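We use cookies to keep this site working and to remember your reading settings. Accept | Manage choices

October 12, 2023
By the Lelterell Project Team

3.2 Gathering the Demonstrations

We were lucky to have patient people at both sites, and the Tasdale set owes a great deal to them (more than a methods section can properly say!). Over the fall they recorded 264 sessions, which gave us 1690 demonstrations once the practice runs were set aside. Each operator was free to approach an object however felt natural, and we kept the hesitations and second tries in, hoping the policy would learn from them too. Video came from the wrist view alone, so the fingers are nearly always in sight, and we left their scuffs and scratches as they were between sessions. Motion blur is common in these views, as Figure 4 shows, and after some back and forth we decided to keep such views in the training split.

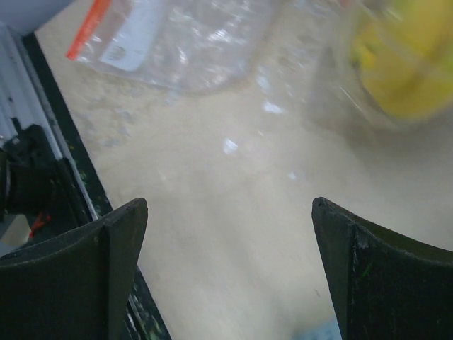 Figure 4. Wrist view with both fingers and a clear zip-top bag on the speckled floor.

We held out 49 demonstrations for the tests in Section 4.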